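3.2 Table Surfaces and the Placement of Bread

The Desulell survey asked households how they set out bread between baking or purchase and the meal itself. Of the 3226 responses received by the close of collection in July, 2000 were complete enough to be coded. Most respondents named a board or a cloth as the usual surface. A smaller group worked on whatever already covered the table, including craft mats, trays and place mats, and it is this group that the present section considers.

Shared surfaces of this kind raise a practical question of arrangement. Rolls and buns differ in length, height and crust, and a bowl set out with them takes up space that the bread might otherwise fill. Following Debnath, we treat the bowl as the fixed item and record the position of each piece of bread in relation to it.
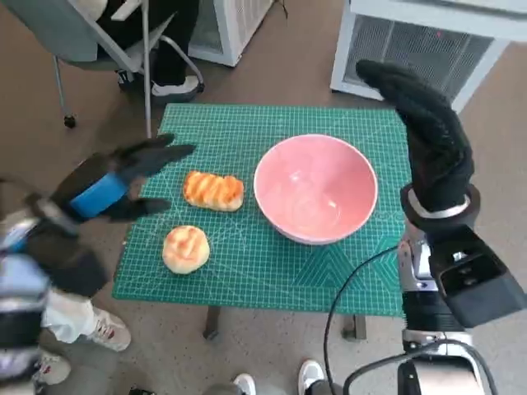 Figure 4. Elongated roll, round bun and pink bowl on a green cutting mat with a printed grid.

Under this scheme a layout is coded as "separate" when all of the bread lies to one side of the bowl, and as "mixed" when pieces lie on two or more sides. Layouts in which any bread rests inside the bowl are coded as "contained" – a category that Debnath did not use but that the Lekik pilot showed to be necessary. The type of bread is entered in its own field and has no effect on the layout code.

A printed grid was not required for coding. Where one was present, coders were told to disregard it and to judge position by eye, so that gridded and plain surfaces would be treated alike. The same rule was applied to the 40 layouts from the Virkance kitchens, which are reported separately in Section 3.3.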